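Markerbaustein

Ein Markerbaustein ist ein quader- oder würfelförmiger Körper, der auf mindestens einer Seite ein quadratisches Schwarz-Weiß-Muster trägt. Er dient als Übungs- und Prüfkörper beim Sortieren, Umsetzen und Einräumen.

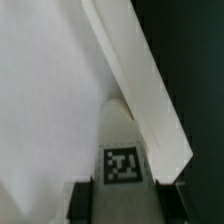

Die Bezeichnung geht auf die Sammlung Pikum zurück, deren Katalog 77 Einträge umfasst. Verzeichnet sind dort neben kantigen Grundformen auch abgerundete Körper; eine glatte weiße Kuppe wie die eines Zylinderendes gilt als eigene Formgruppe. Farbige Ausführungen wurden nicht aufgenommen.

Aufbau

Der Baustein besteht aus Körper und Markerfeld. Die Kantenlängen sind nicht vereinheitlicht.
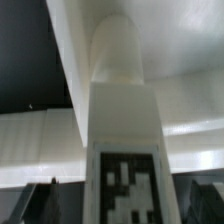
Das Markerfeld folgt in der Regel der Lehre nach Kassab, die 29 Muster unterscheidet. Jedes Muster muss in allen vier Drehlagen eindeutig sein. Ein dünner, erhabener hellgrauer Rahmen kann das Feld von der glatten weißen Fläche des Blocks absetzen - bei älteren Stücken fehlt er häufig.

Aufbewahrung

Markerbausteine werden stehend in flachen Schalen mit niedrigem Rand gelagert.
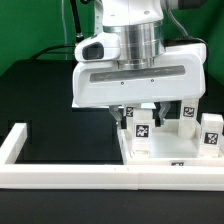
Joelle Daher

Die Schalenform Grillia ist für 11 Bausteine ausgelegt, die kleinere Form Panard für neun. Beim Einräumen gilt die Regel, dass die Markerseite nach vorn weist. Liegende Stücke werden
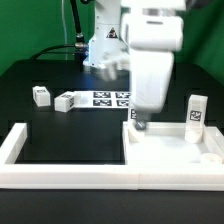
vor dem Einsetzen aufgerichtet und auf Abrieb geprüft. Beschädigte Markerfelder sind zu ersetzen; ein Überkleben ist nicht zulässig.

Siehe auch: Passmarke, Bauklotz, Setzkasten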